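Visit report: Jotgate carpet works, Stasside

Filed under: Flooring, Site visits

The works opens its doors to the trade every May. I went mainly to look at backing and dye consistency, after two recent jobs where replacement stock did not match what was already on the floor. The notes follow the order of the tour.

Arrival and stores

Visitors sign in at the side gate and collect ear defenders. The tour started at 10 in the yarn store, a long brick shed with a sealed floor. Yarn arrives on cones, wrapped, and is held for a day before use so that it settles to the temperature and humidity of the building. Each pallet carries a lot card. The lot number stays with the yarn through tufting and is printed on the back of the finished carpet, where a fitter can read it.

Most of the yarn is solution-dyed nylon, with the pigment added before the fibre is drawn. A smaller share is bought in undyed and coloured on site for short runs. Our guide confirmed that the short runs are where most shade complaints come from. The solution-dyed lots are checked against a master sample kept in a closed drawer, the piece on the wall having faded.

Tufting

The tufting hall holds the wide machines. A row of needles pushes yarn through a woven primary backing, and loopers below hold each loop as the needle withdraws. For cut pile a knife is added at the looper. Gauge is fixed by the needle spacing and cannot be altered without changing the needle bar, so each machine tends to stay on one family of products.

Stripes are made by threading. The creel is loaded with the colours in order, and the stripe then runs along the length of the roll. Rethreading a creel for a new striped design takes most of a shift. Solid colours are far quicker, which explains the difference in minimum order. The Gomia range, mostly greys, is planned so that neighbouring designs share as many creel positions as possible.

A missed end shows as a thin line down the full roll. On plain carpet it is obvious at once. On a stripe it can pass for part of the design, and the inspection table for striped goods is therefore run at a lower speed. Missing ends are put in by hand with a mending gun. I watched a repair being made and could not find it afterwards from standing height.

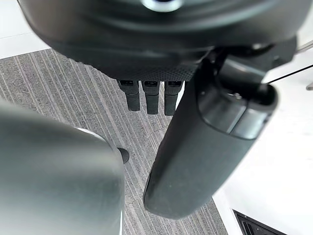
Grey striped carpet.

Backing and curing

This was the part I had come for. The tufted cloth passes over a roller that applies a latex compound, then meets the secondary backing and goes into the oven. Too little compound and the tufts pull out at cut edges. Too much and the roll is stiff, heavy and awkward on stairs. Coating weight is measured by cutting discs across the width and weighing them. The day's sheet was on a clipboard by the oven and showed the left side a little heavier than the right, within limits.

Tiles go down a separate line with a heavier backing and are pressed and die-cut at the end. I asked about curl. The answer was that tiles should be left flat in the room for a day before fitting, and that most curled samples sent back had been stored on edge. Our own store does this. It will need to change.

Test room

The test room is small and well kept. Tuft lock, wear and light fastness are done in house. Castor chair testing was in progress on a loop pile in the Tô range, a denser product sold for offices. The staff grade the worn samples by eye under a fixed lamp, against reference pieces, with more than one person grading each.

A board of 38 worn samples was laid out for visitors. Of these, 29 had been accepted for heavy use. The rejected ones were mostly pale, long-pile pieces where flattening was easy to see. Pattern makes a clear difference here: a broken grey stripe hides soiling and seam lines better than a plain mid-grey of the same construction.

Fitting points raised in the discussion

Use one lot per room. If two lots are unavoidable, change over at a doorway.

With striped roll goods, settle the stripe direction before ordering. Turning it through a right angle can add almost 10 per cent in waste in a narrow room.

Check the stripe against the longest visible wall first. Few walls are straight, and the stripe will show it.

Seal all cut edges on loop pile.

Practical notes

Parking is in the lower yard and fills early. The tea was good. The offcut shop by the gate takes cards only. Sample requests go through the office, and lot cards can be asked for with the sample. I have requested cards for both of our problem jobs and will add the results to this page when they arrive.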